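Folding polo shirts so the collar stays flat

Posted by Fudstead, March 28, 2021 (Sunday)

I fold polo shirts for a shelf with compartments 5 inches high. The body comes out square, but the collar collapses to one side once a second shirt goes on top, and the placket creases below the last button. The shirts are cotton piqué with a ribbed collar. Is there a folding order that prevents this? I would like to avoid hangers.

Pascal Kasten

The collar has to be set before anything else is folded. Lay the shirt on a hard, flat surface, front up, and close every button on the placket. An open placket shifts when the sides are turned in, and the crease forms where it shifts.

Fold the collar down along its original line and press it with your palm from the center outward. Pull the hem lightly until the placket is straight.
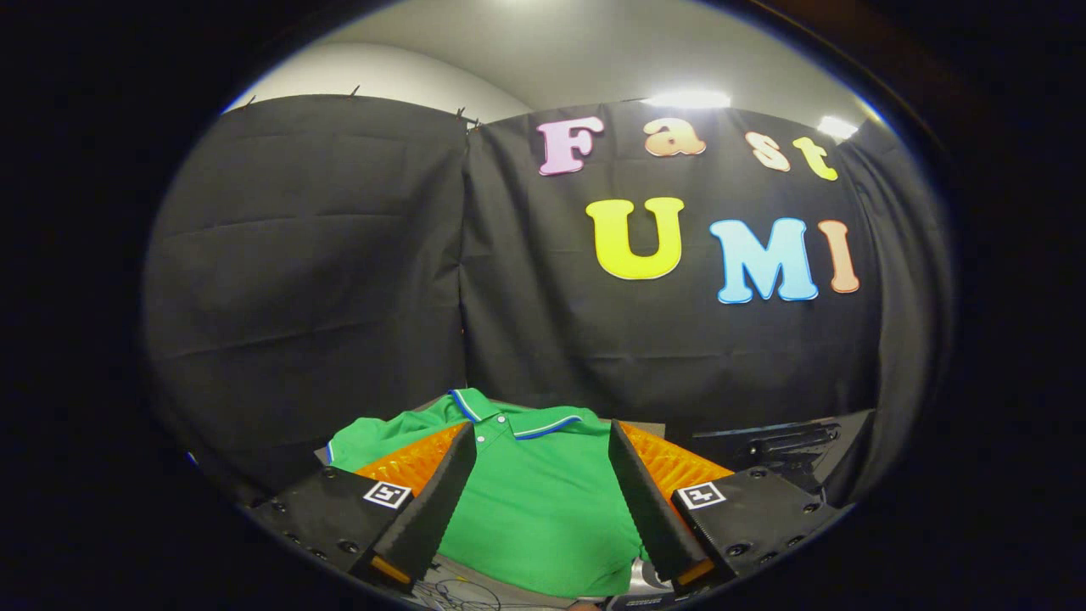 Turn the shirt over, holding it at both shoulders so the collar does not roll. Fold each side toward the center — the fold line should start at the middle of the shoulder seam — and lay the sleeve back along the body. Then bring the hem up to the base of the collar in 2 folds. Stack with collars at alternating ends. The pile stays level and no collar carries the full weight.

Landis

Alternating works. I also put a strip of card under the collar, cut from a cereal box. It slides out when you wear the shirt.

Mfinanga

Just roll them. Takes less space.

Pascal Kasten

Rolling is fine for a suitcase. On a shelf, a ribbed collar takes the curve of the roll and needs ironing afterward.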